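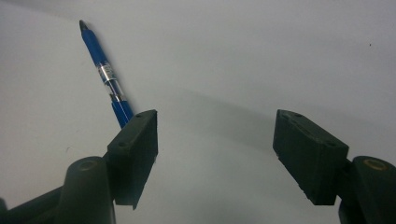

Thin objects are where most hand grippers lose their good reputation, according to Joanne Gosling, and she would like to see fewer results with boxes and cups and more with things that lie flat on a table. Her remark came at the end of the first open test day at the Plimuvier workshop in Parkness, where two hand-held grippers were compared on Thursday, May 12, 2022.

Both tools are held and closed by a person, and both carry a camera that looks down over the fingers. The workshop wants to choose one of them for recording small desk tasks, such as picking up a pen and placing it in a tray. The recordings will later be used to control an arm with the same fingers.

The first tool, called Culach, has wide finger pads in a dark, matte material. The second, from the firm Cavalcanti, has narrower pads with a soft cover. Nine people tried both tools during the day. Together they made 1138 attempts, and 765 of these ended with the object in the tray.

Dalva Toledo, who planned the test, said that the two tools were closer to each other than she had expected. With the wide pads, people found the object quickly but often pressed the edge of the pad against the table before the fingers were closed. With the narrow pads this happened less, but a pen turned more easily between the fingers and then fell across the tray.

The camera view was also discussed for a long time. On the Culach tool the pads take up a large part of the picture, and a pen that lies beside a finger can be partly hidden behind it. Joar Moen, who checked the recordings in the afternoon, does not consider this a serious fault. In his opinion a person learns to come from the other side after a few attempts. He was more worried about the shadow of the hand and the tool on a light table, and he asked for a second lamp at the next test.

Kelly Guimarães did not agree with him. She wrote in her notes that the operator can look past the tool with their own eyes, while the arm will have only the camera. If the object is hidden at the important moment, the recording is less useful, even when the pen is picked up well. She suggests moving the Culach camera a little higher and repeating the pen task before any decision is made.

There were also smaller complaints. The handle of the Cavalcanti tool became tiring after a long series, and its cover had to be pushed back into place several times. The Culach handle is heavier, but most people preferred it – mainly for the trigger, which moves more evenly.

No tool was chosen on Thursday. The workshop will hold a second test day in June, with pens, keys and paper clips on the list, and with the same table and tray. Marcelino Araújo is preparing new pads for the Culach tool, with a thinner lower edge, and hopes to have them ready by then. People who want to take part can leave their name at the workshop desk in Parkness. Earlier practice with grippers is not necessary.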